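Keltura Ground Radar Project
Second progress report to the Zieliński Fund
Covering January through June

Where we are

We are very happy with how the first half of the year went. When we wrote to you last, Keltura was a radar antenna, a laptop and a car battery strapped to a garden cart, and it could find a steel pipe in dry sand if you already knew where the pipe was. It is now a proper survey unit that one person can push along a sidewalk for a full morning. It has been over real streets with real pipes under them, and it has found things that are on no map we were given.

As a reminder, the grant is for a low-cost ground-penetrating radar that small towns can use to trace old water mains and clay drains before they dig. The large commercial systems do this well, but towns the size of Voltham hire them once every few years, if at all. We want something that lives in the public works garage and goes out whenever somebody needs to open up a road.

Hardware

The main change is the antenna. The first version used one pair of bow-tie elements tuned high, which gave us lovely sharp pictures of the top foot of soil and almost nothing below it. We swapped it in February for a lower-frequency pair in a shielded box. The images are coarser, and the first ones looked terrible to us after a winter of staring at the sharp ones, but the reach is so much better that there was no real argument about keeping it. Most of the pipes that matter in Voltham are deeper than a person's knee, and the old antenna was never going to see them.

Shielding took longer than planned. Without it the receiver picked up parked cars, chain-link fence and, in one memorable survey line, an overhead power cable that showed up as a beautiful clean curve right where we were hoping for a water main. We dug a hand pit and found clay. The second shield is copper mesh over a foam core, and it cut the overhead echoes enough that the operator can tell them apart from ground echoes after a little practice.

The wheel encoder has been replaced as well. The old one slipped on wet leaves, which stretched the survey lines and put every pipe slightly too far along the street. The new one runs off the rear axle and has a rubber tire. We check it against a tape at the start of each job.

Battery life is now good enough for a working morning. We would like it to cover a whole day, and there is room in the chassis for a second pack, so this goes on the list for the fall.

Test yard

The test yard at the edge of the Clirkska valley is finished and in regular use. We buried cast iron, plastic, copper and clay pipe at known depths in three kinds of ground: sand, the local loam, and a strip of heavy clay trucked up from the river. Each pipe is surveyed dry and then again after rain. This sounds dull and is in fact our favorite part of the project! You push the cart over the same line on a dry afternoon and again after a storm, and the clay pipe that stood out like a drawing has sunk into gray fuzz.

Since the yard opened we have recorded 1,703 survey lines there. Every line has notes on the weather and the ground, and the whole set is stored twice, once at our workshop and once with the fund's archive as the agreement asks.

Results by pipe type, in plain terms:

Cast iron: found on nearly every pass in sand and loam, and usually in clay if it has been dry for a few days.

Copper: fine in sand, patchy in loam because the service lines are so thin. We would not ask a digging crew to rely on it yet.

Plastic: visible when it is empty or when it is full, weak when the soil beside it is wet. We expected worse.

Clay drain: the hardest of the four. An empty drain gives a good echo off the air inside. A silted one can vanish completely.

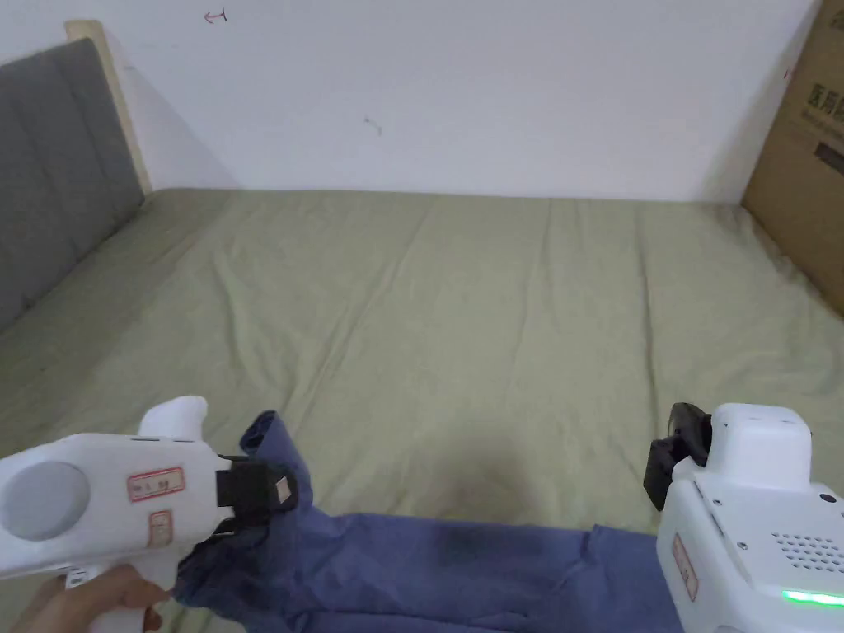
The public works office in Voltham wrote back after our last summary to ask whether the readings could be trusted by a crew with no radar training, because a colorful screen is no help to a person holding a shovel. That is a fair question and it changed what we did in the spring. We had been putting most of our software time into nicer images. We moved that time over to the field display, which now shows three things: a mark where the echo is, an estimated depth, and a plain rating of good, fair or poor. The full radar image is still there behind a button for anyone who wants it.

The same office also asked that poor readings never be hidden. We agree. A blank display looks like clear ground, and clear ground is exactly what a crew wants to see, so the display now says "poor signal" in large letters when the soil is swallowing the pulse. On a wet day in heavy clay it says so a lot.

Street trials in Voltham

We ran 18 street trials between March and June. The town picked the streets, mostly ones where paving or drain work was already planned, so that the readings could be compared with what came out of the ground. We marked the pavement with chalk and paint, handed over a sketch, and came back when the trench was open.

The best of them was Mill Lane. The town's map shows a single main down the middle of the road. Keltura showed one echo in the middle and a second, shallower one close to the north curb. The trench found both: the main, and a dead iron line that had been left behind when the newer one went in. The crew had been planning to set a post footing straight through it. It would have done no harm, as the line is out of use, but they were pleased to know, and we were thrilled. There was a fair amount of shouting at the side of that trench.

The worst was the parking lot behind the library. It is built on rubble from an older building, and the radar returned echoes from everything. We marked four possible pipes and only one was a pipe. The others were two pieces of concrete and a flat stone. The rating on all four was "fair," which is too generous for ground like that, and we have since changed how the rating is worked out. It now looks at how many strong echoes sit close together and marks the whole patch down if there are too many. We reran the library recordings with the new rule and all four came back "poor."

In between were a lot of ordinary streets with ordinary results. Iron mains came up where they should be or slightly off to one side of the map. Depth estimates were good in loam and too shallow in wet ground, where the pulse slows down. Operators can now enter the ground type and recent rain before starting, and that has brought the wet-ground depths much closer to what the trench shows.

Training

Two members of the Voltham crew have learned to run the unit and did the last trials without us pushing the cart. We stood well back and tried not to point at the screen. The first session was too long and had far too much physics in it. The second was an hour in the test yard with the pipes marked by flags, followed by an hour with the flags taken out, and that worked far better. We have rewritten the handbook along the same lines. It is down to a slim booklet that fits in the lid of the battery box, and the first page is how to tell when not to trust a reading.

Money

Spending is on plan overall. The antenna shield cost more than we set aside, by 300 dollars, and we covered it from the travel line, which is underspent because the test yard is closer than the site in the original proposal. The only other item of note is 200 dollars for a replacement laptop screen, cracked when the cart tipped on a curb. The laptop now sits in a bracket below the handle. No change to the total grant is requested.

Problems still open

Wet clay remains the big one. A lower frequency still would help with reach but would need an antenna too wide for a sidewalk. We are trying a different route first, which is to average several slow passes over the same line. Early results from the test yard are encouraging for plastic and iron and no better for silted clay drain.

Position is the second. The wheel tells us how far along a line the cart is, but the start of each line is still measured by hand from a curb or a manhole. It works, and it is slow. A satellite receiver good enough for the job has come down in price, and we have one on loan until the end of the summer to see how it copes between buildings.

The third is small but annoying: the cart squeals. It bothers people on quiet streets early in the morning and we have had a complaint. New wheel bearings are ordered.

Next six months

A second unit will be built from scratch using only the written build notes, by someone who did not work on the first. We want to find the gaps in the notes now, before they go out with the public release.

Trials move up the Clirkska valley in September, to villages where the drains are older and the maps are thinner. One of them has no drain map at all, only a hand-drawn plan of the church end. We can hardly wait.

The wet-ground work in the test yard carries on through the fall rains. If the slow-pass method holds up, it will go into the field software in November as an option the crew can switch on.

Recordings and trial sketches for every street are in the shared folder, including the library parking lot. Anyone from the fund who would like to push the cart over the test yard is very welcome - mornings are best, before the ground warms up and the crew takes the unit into town.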